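样品整理间 安全与内务检查表(附检查人意见)
地点:Gruludport 二楼样品整理间
检查日期:2023年6月13日
检查人:Ghazal Yazdani
陪同:Kevin Mac an tSaoi
上次检查:去年11月
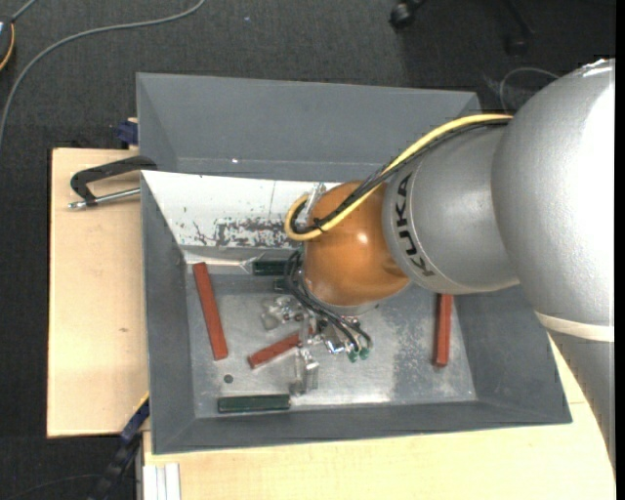 先说一句,上次那份表我重新看了一遍,几乎每一项都是“合格”,备注栏全空。一个天天有人进出的房间,一条毛病都挑不出来,我不太信。所以这次凡是打勾的地方,我都写了依据;没看到依据的,一律写“未确认”,不写“合格”。

一、地面

1.1 地毯平整,无翘边、无鼓包
结果:合格
意见:深炭灰色的织纹地毯,我沿墙走了一圈,又横着走了两趟,没有绊脚的地方。深色地毯的麻烦在于脏了看不出来,掉个小零件也看不出来。清洁记录上写“每日吸尘”,签名笔迹从头到尾一个样,像是一口气签完的。请Kevin把原始排班给我。

1.2 通道畅通
结果:合格(保留意见)
意见:当天畅通。陪同人说“一直这样”。检查是提前三天通知的,这句话我只能听听。

1.3 地毯阻燃证明
结果:未确认
意见:文件夹里有一张Karkora的送货单,编号556,上面只有面积和颜色。送货单不是阻燃证明,上次居然凭它打了勾。请补正式文件。

二、工作台

2.1 台面稳固,不晃动
结果:合格
意见:浅色木桌,四个角都用力压过,不晃。

2.2 台面无毛刺、无开裂
结果:部分合格
意见:手摸过一遍,靠窗那头的边沿有一小段发毛,会挂袖口。要求打磨。不要贴胶带,胶带过两个星期就卷起来,积灰,最后还得打磨。

2.3 台面承重标识
结果:不合格
意见:没有标识。问了三个人,得到三个答案。在Cukmont给出书面数值之前,请不要再引用“应该够用”这种说法。

2.4 台面无私人物品
结果:合格
意见:检查当天没有水杯和食物。抽屉里倒有半包饼干,已请当事人拿走。

三、料箱

3.1 箱体完好,无裂纹
结果:合格
意见:灰色长方箱,斜壁。内外都摸过,没有裂口。上次的表里写“箱体全新”,采购记录明明是旧箱调拨,我不知道“全新”是怎么来的。

3.2 箱子放置平稳
结果:合格
意见:直接放在桌面上,推了一下不打滑。有人建议加防滑垫,我不反对,但请先说明要解决什么问题。去年买的那批垫子到现在还堆在柜子里。

3.3 箱内清空后有无残留
结果:不合格
意见:倒空之后,箱角里有细小碎屑。透明的小件落在灰底上尤其难找,换个角度就看不见了。目前的做法是“看一眼”,我认为不够。改为倒空后用手电斜着照一遍,再用软刷扫四角。

3.4 箱体标签清晰
结果:不合格
意见:清单上的箱号是996,我在实物上没找到对应的标签。陪同人说“大家都知道是哪个箱子”。新来的人不知道。

四、线缆与电源

4.1 线缆收束整齐,无拖地
结果:合格(保留意见)
意见:黄色粗缆和黑色细缆走在一处,弯成圈,黑缆扎在一起,看着还算利落。看着利落和确实没有磨损是两回事。外皮检查应由电工断电后进行,请附电工签字,不接受口头转述。

4.2 插座无过载、无串接插排
结果:合格
意见:墙边插排只有一级。柜子后面另有一只闲置插排,没插电,已收走。

4.3 断电步骤张贴在显眼处
结果:不合格
意见:贴是贴了,贴在门后面。门一开就被挡住,而这扇门白天总是开着的。

五、个人防护与行为

5.1 长发、袖口、挂绳收好
结果:合格
意见:当班两人都做到了。挂绳是我进门之后才塞进衣服里的,我看见了。

5.2 伸手入箱前先确认停止
结果:未确认
意见:培训材料由Mfaume编写,里面写得很清楚。我问当班人员怎么确认,一个说看灯,一个说听声音。材料里两样都不算数,要求的是按下停止键并口头报出。请重新培训,由我抽查,培训签到表不作为依据。

5.3 护目镜数量与状态
结果:合格
意见:镜片有轻微划痕,尚可使用。下次再有新划痕就换,不必等我来写。

六、消防与急救

6.1 灭火器在有效期内
结果:合格
意见:压力表指针在绿区,吊牌日期有效。

6.2 急救箱
结果:不合格
意见:封条完好,里面的创可贴却早已过期。封条完好只能说明没人打开看过。

七、整改与期限

优先处理:2.3承重标识、4.3断电步骤移位、5.2重新培训。
其次:3.3清箱方法、3.4箱号标签、6.2急救用品。
可与日常维护一起做:2.2打磨。
待补文件:1.1排班、1.3阻燃证明、4.1电工签字。

费用方面,Kevin报来的整改预算是3,660。我看了明细,其中一大半是“综合服务费”,没有任何说明。标签、打磨和几盒创可贴花不了这个数,请拆开重报。

复查安排在4周之后,具体哪天不通知。

陪同人意见(Kevin Mac an tSaoi):
1.1的签名确实是补签的,吸尘是做了的。5.1我没注意到。预算会重报,综合服务费是供应商的固定格式,我去问。

检查人回复:
补签请注明“补签”和补签日期。其余等文件到了再说。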